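Why Do Shirts Have Collars? (And Other Button-Down Stuff)
For kids ages 8 and up. By Todor Popescu

OK so. Shirts. You've probably been stuffed into one with a stiff collar for a wedding or picture day. Itchy, right? But why is the collar even there?

Quick answer: necks are dirty. Sorry! Skin makes oil and sweat, and it rubs off on whatever touches it. Long ago, washing a whole shirt was a huge job. Tubs, hot water, scrubbing. So some people wore collars that came OFF. Wash the collar, keep wearing the shirt. Pretty smart. Kinda gross.

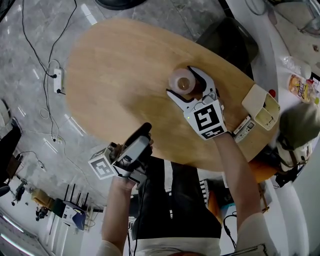
Stiff collars got stiff from starch. Starch is the same stuff that's in potatoes and corn. Mix it with water, put it on cloth, iron it flat, and the cloth dries hard like paper. You can try it on an old hanky with a grown-up. Any small plastic bottle will do for the mix, like the see-through white one lying on its side on the table, just put a label on it so no one mistakes it for something else. Let the grown-up do the iron. Seriously.

Now the tiny buttons. Some collars have a button on each point. Those are button-down collars, and the story goes that polo players wanted them because loose collars flapped in there faces when they rode. Flap flap flap. Hard to hit a ball like that. 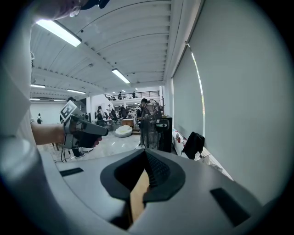

And the pocket? Pens, glasses, tickets. Lots of shirts have just one, on the left side, easy to reach if you're right-handed.

My tailor friend Costel Georgiou in Tustlow has 49 shirts. I have 19 and that's plenty. He says check the collar first when you buy a used one, becuase that's where a shirt wears out. Look for fuzzy edges along the fold. A good tailor can take the collar off, flip it over, and sew it back on. Fresh side out!

Words to know
Starch: powder from plants, makes cloth stiff
Placket: the strip where the buttons go
Cuff: the end of the sleeve

Next time: neckties, and why they're pointy.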